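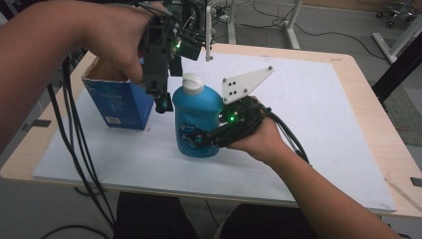
*Two-handed bottle task, demonstrated with the hand-held grippers. The right jaw is against the label.*

## Re: Skarnside bimanual results, demonstrations without the arm

**t_lindholm** (19 September 2019)

The Skarnside group has completed its comparison of hand-held and teleoperated demonstrations for the bottle-and-carton task. The hand-held set contains 3395 demonstrations. The teleoperated set contains 300, which reflects how long each one takes to record. Policies trained on the hand-held set placed the bottle correctly more often on all 6 bottle shapes. The draft report is in the shared folder, and comments are invited before it goes to Moura for review.

**averhoeven**

Thank you for circulating this. I must object to the main comparison. The two sets differ in size by a factor of more than 10, and the report credits the collection method with the whole gain. Please train on 300 hand-held demonstrations and report that figure beside the others.

**t_lindholm**

> report that figure beside the others

It is in Appendix B. At equal size the hand-held set leads on four shapes and trails on two. Our position is that cost per demonstration is part of the method, and that equal operator hours is the proper basis.

**bao.vo**

I support equal hours, but Appendix B should move into the main text. A reader who stops at the first table will draw the wrong conclusion.

A separate point concerns contact. Pushing on the side of a bottle is where a person's wrist does things our arms can't repeat. Were demonstrations filtered for reachable wrist angles?

**t_lindholm**

They were filtered for joint limits only. Speed was not considered.

**averhoeven**

Then the filter is incomplete, and I would ask that section 4 say so. I remain opposed to the present title.

**loi_giap**

For the Drurnance replication we applied a speed limit as well and lost a good part of the set, mostly the pushing segments. I can send the script to anyone who requests it.

**t_lindholm**

Please send it. Appendix B will be moved. The title stays as it is until Moura has replied.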